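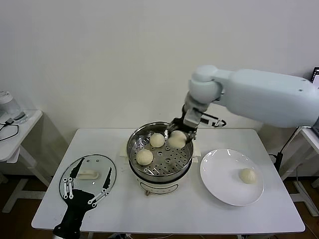

Ximena Troncoso, food editor

Fermín Ibarra sold steamed buns from a window in Daza for 20 years. Now he teaches the same buns to people with small kitchens, and he prefers a plain electric steamer to the big bamboo towers he used before.

"With a small pot you learn more," he told me. "You make a few buns, you eat them, you correct the dough."

His flour comes from the mill at Weltetti, and he weighs each ball of dough at 40 grams. The pleats he does without looking. I asked how many a bun should have, and he laughed at me. "Enough to close it. My mother made very few and the filling stayed inside."

About space he is more strict. The buns must not touch on the tray, even if it means a second round. "They grow. If they are neighbours at the beginning, they are glued at the end, and then you tear the skin."

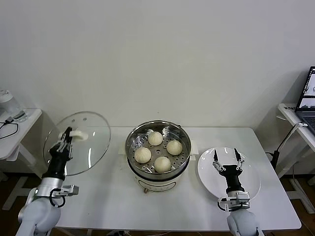 The lid and the plate

Most of his pupils, he says, are impatient with the lid. They pull it straight up and the water falls on the buns. He wants it tilted, away from the face, and then put down on the table beside the pot.

The plate should be wide and already in its place. "You don't walk through the kitchen with a hot bun looking for a plate," he said. He moves them one by one and holds them lightly at the sides, never by the top.
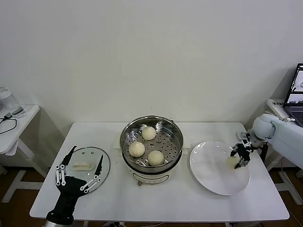 Marisol wrote to us after his class in Jaltlow that she still prefers to leave her buns on the tray for five minutes with the lid half open, and that the skin stays smoother this way.

Fermín does not agree, but he promised to try it in July.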